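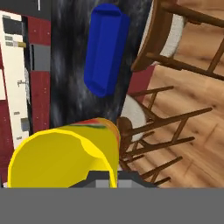
What counts as a finished pick under the new rules?
A pick is finished when the object has been lifted, carried to the place named in the task and let go there, with the gripper fully open and backed away. Touching it or closing the fingers on it doesn't count, and a lift that ends in a drop is logged as a drop.

That question took up most of our February meetings, and I'm very happy to report that we now have an answer everyone on the team can live with. Before this, Lemlem and Myroslav could watch the same run and score it two different ways, and both had good arguments!

Progress on the Penrose rulebook
Report to the Dirberg fund, prepared by Rahel Bachmann

Where we are
The draft now has 19 rules, up from 12 in the version Dennis Bickerstaff saw at the last review. Most of the growth came from splitting long rules into short ones that a new operator can check while a run is going on. Myroslav Stelmakh scored 532 simulated kitchen runs against the draft, and Lemlem Jemal scored the same set without seeing his sheet. They disagreed most often on objects lying on their side on the floor, so that is where we put our time.

Floor objects
A yellow can or cup on its side is a good test of the wording. The old draft said "approach from above," which is fine for something upright on a counter and pretty vague for a round thing on floorboards. Rule 7 now asks the operator to write down three things before closing the gripper: which way the open end points, which part of the object the fingers will close on, and what stands within reach of the arm. Chairs and cabinet fronts go on that last list every time, even when they look far away - we had a few arguments about "far away" and decided to drop the phrase.

Rule 8 is brand new and I like it a lot. If the gripper comes down beside the object, the operator stops, backs off and starts the approach again. Nudging the object into position is scored as contact. Joanne Pickering suggested the wording after reading through Myroslav's notes, and it cleared up a whole page of special cases. 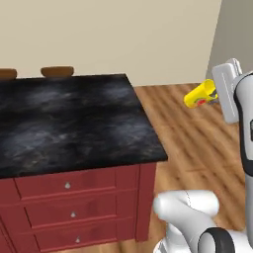 Camera views
We used to let scorers work from whichever view they preferred. The new practice is that every run is scored from two, and if the arm or the gripper hides the object in one of them, the scorer says so in the notes. A result that can't be confirmed from either view is marked "unclear" and stays in the totals. Joanne pushed hard for that last part and she was right to. Leaving those runs out made our numbers look better than they were.

What still needs work
Rule 14, on speed near furniture, isn't ready. We have a limit we are comfortable with in simulation, but Trukora runs a heavier arm in its test kitchen and has asked for a separate line. Their comments are in and we are working through them now. The rule on restarting after a stop also needs a cleaner definition of who gives the go-ahead when two operators share a shift.

Next steps
We will train 5 operators at the Ditden site with the current draft, and they will score a fresh set of runs on their own. Wherever they split, we rewrite. Dennis, you asked if the fund could sit in on one of these sessions, and the team would love that. Mornings are best, any time after 9:30.

Spending is within plan. The one change is that we moved some of the travel money into scoring hours, as agreed by phone, and the updated sheet is attached with the draft.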